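Moro: a tidy-up hand for the living room
Project report, spring term
Team: Brodie Mudgway, Wenjie Su, Marcelino Medeiros
Supervisor: Zhenhua Zhong

1. What we set out to do

Our living room is where laundry goes to sit. That was the whole starting point, so don't expect anything grander from this section! I share the place with Wenjie, and when we had to pick a build for the home and workshop project option, she pointed at the sofa and said "that." Marcelino wanted to do a chess player. He was outvoted.

The goal we wrote down in the proposal was this: Moro should pick up one piece of soft cloth from a seat, lift it clear, and drop it in a bin next to the arm. One piece, one seat, one bin. No folding, no sorting, no finding the cloth by itself from across the room. We'd seen last year's group promise folding, and we'd also read their report.

I'm writing up the hand and the testing. Wenjie's software appendix covers the planner, and Marcelino did the wiring drawings at the back.

2. Where it was built

The arm and its base came together at the Winley shared workshop, which lets students use the benches in the evening if a member signs them in. Roman Ostrowski was our member. He also has strong opinions about cable ties (he hates them) and he talked us into hook-and-loop straps instead, which I'll admit saved us a lot of snipping later on when we changed our minds about cable routing for the third time.

Once the base was solid we drove everything home in the back of Roman's van and set it up by the sofa. I'd budgeted an evening for that. It took two, mainly because our floor isn't level and the base rocked until we shimmed one corner.

3. The hand

We had a fixed budget of 200 dollars for parts we didn't already have, and the hand wasn't part of it, it was on loan from the department. What we got to decide was how to come at the cloth, how hard to squeeze, and where to look from. We put the camera up at the wrist, looking down past the palm. I pushed for that over a camera on a stand, because a stand camera loses the contact point as soon as the hand is over it, and the contact point is the only bit I cared about.

The downside is that the hand blocks a lot of its own view. For cloth I decided I could live with it. What you need to know at the last moment is whether the tips are at the fabric or still above it, and the wrist view gives you that pretty well. 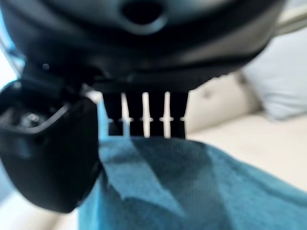
Figure 1. Wrist camera view with the tips just above a fold of blue fabric, sofa behind.

I used views like Figure 1 to set the approach height. My first version of the code came straight down, stopped at a fixed height, and closed. On a flat cloth that was fine. On a cloth lying in folds it depended completely on where the ridge was, and if the ridge was off to one side the hand would close on air and lift away looking very pleased with itself. So the second version takes the top of the nearest fold as its target and stops a little short of it, then creeps down slowly until the motor current goes up.

Creeping down sounds simple. The current reading was so noisy that the hand kept "feeling" cloth in the middle of the air, and we spent most of April on this one thing. Wenjie finally got it behaving with a moving average over 6 readings. Fewer than that and it was jumpy, more and it pushed too far into the cushion before it noticed.

4. Cloth and not-cloth

This was the problem I didn't see coming. A sofa is made of fabric. A cushion is made of fabric. To a hand that goes by touch, a towel and a cushion cover feel like very similar news, and Moro had several goes at picking up the furniture.

We talked about three ways around it. Marcelino wanted a color check, and that works nicely until your cushion and your towel are both some kind of blue-green, like half the things in our apartment. I wanted to use thickness: squeeze, and see how far the fingers close. Wenjie wanted to look at the weave, on the grounds that upholstery up close has a pattern you can pick out and a towel mostly just looks fuzzy.

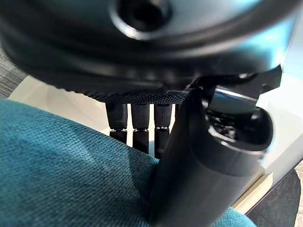 Figure 2. Fingers and thumb over the teal woven fabric, with the coarse weave showing at lower left.

Wenjie's idea won, and Figure 2 is the reason I stopped arguing. At that distance the basket weave is really clear, even with the shadow under the fingers. She wrote a small check that looks at a patch of the view away from the hand and scores how regular the texture is. High score, probably upholstery, so back off and try somewhere else. Low score, go ahead.

We kept my squeeze test too, as a second opinion — mostly because I'd already written it and I was stubborn. It did catch a few cases where a smooth cushion fooled the texture check.

5. Testing

We ran 49 pickups for the final count, all in the living room in daylight. Between tries one of us would toss the cloth back on the seat without arranging it. A try counted as good only if the cloth ended up fully in the bin. Hanging over the side didn't count, and I was overruled on that as well.

The full table is in the appendix, so I'll just give the shape of it here. Most tries were good. The bad ones were nearly all one kind: the hand got hold of a thin edge and the cloth slid out during the lift. Grabbing furniture was down to 2 tries in the final set, both late in the day when the light was going and the texture score went soft.

We tried slowing the lift down and it helped a bit. Closing harder didn't help at all, and Zhenhua told us to stop before we broke something that wasn't ours. Fair enough.

6. What I'd change

More light at the wrist, first of all. A small lamp next to the camera would make the weave check much less fussy about the time of day, and we had the money left for it. We just ran out of weeks.

I'd also start testing on the real sofa much sooner. At Winley we practiced on a towel laid flat on a bench, and I got way too confident! Nearly everything I tuned there had to be tuned again at home, where the seat gives under the hand and the cloth never lies the same way.

And I'd log the wrist view from the start. For the early tries we only saved the motor numbers, so when something went wrong we'd sit there guessing what the hand had been over. Once we were saving pictures with the numbers, working out a bad try took minutes.

7. Who did what

Wenjie: planner, texture check, current filter. Marcelino: wiring, base, the bin (he's proud of the bin). Brodie: hand control, squeeze test, testing, this report. Thanks to Roman for the bench time and the van, and to Zhenhua for reading two drafts of this. The wiring drawings and the full test table follow in the appendices.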